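Lulley Kitchen Rentals: Common Questions

How long can I book the kitchen for?
The shortest booking is 3 hours and the longest is 14. Time starts when you pick up the key.

What can I leave behind?
Sauces and dry goods, if they are sealed and have your name on them.

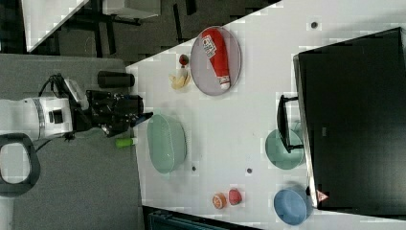 Fresh food has to go home with you. Anything left in the fridge after December closing is thrown out.

Is there a deposit?
Yes, two payments of equal size. Shu-fen Yeh sends the second one back after checkout.
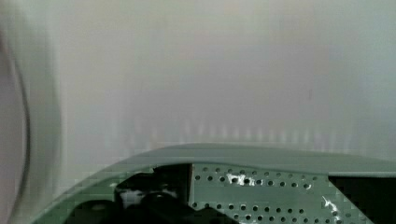
Close up, pale surfaces

Can I bring my own equipment?
Small plug-in items under 3000 watts are fine. Ask Brodie Donnelly before bringing anything with a gas hose.

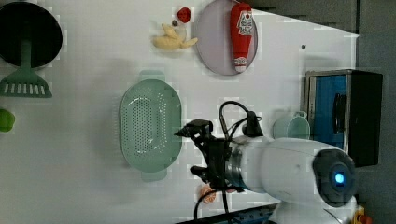

White tabletop, seen from above

Where do I park?
Use the Prusurport lot behind the building.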